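Jendthorpe Parish Forum > Church Life > Welcoming visiting preachers and their families

Unnur Bergmann
Members are asked to comment on the proposal that visiting preachers be lodged with households of the congregation from November, in place of the guest room at Prutbridge. The church council will consider all replies posted before its next meeting. The present arrangement costs the hospitality fund 2630 a year.

C_Moynihan
I wish to record my support. My wife and I have received visiting speakers for 17 years and should be glad to continue. A preacher who has eaten supper with a family is better known to us all by morning service.

Orlando Muñoz
I must respectfully disagree with Mr Moynihan. Several of our guests travel a long way and preach twice on the same day. They need quiet and a door they can close. The Prutbridge room provides both, and the cost is modest when shared among 32 giving households.

J. Kragh
I would ask the council to consider linen and towels, whichever course is chosen. The present guidance says only that "suitable provision" should be made, and hosts have understood this differently.
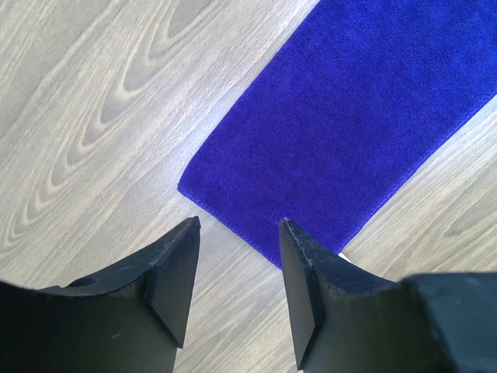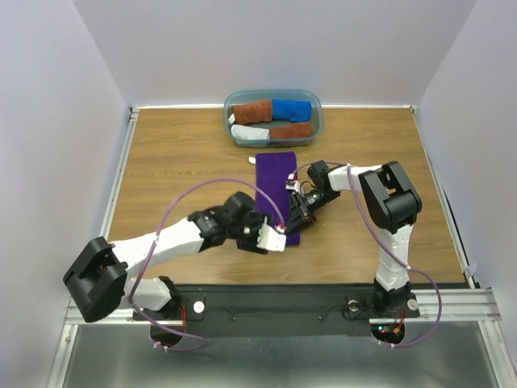 I would further ask that the guidance state who meets the guest at the station, and whether the host is expected to provide lunch after the second service. On the main question I have no fixed view.

C_Moynihan
With respect to Mr Muñoz, a closed door can be had in a private house. Ours has one.

Orlando Muñoz
I do not doubt it. My concern is for the guest who does not feel able to ask for it.

Bjartur Bach
Might the guest be offered the choice when the invitation is sent? The letter already asks about diet and travel.

Unnur Bergmann
Mr Bach's suggestion will be put to the council together with the original proposal. Mrs Kragh's points on meals and the station will be added to the draft guidance. Further replies may be posted here until noon on the day of the meeting.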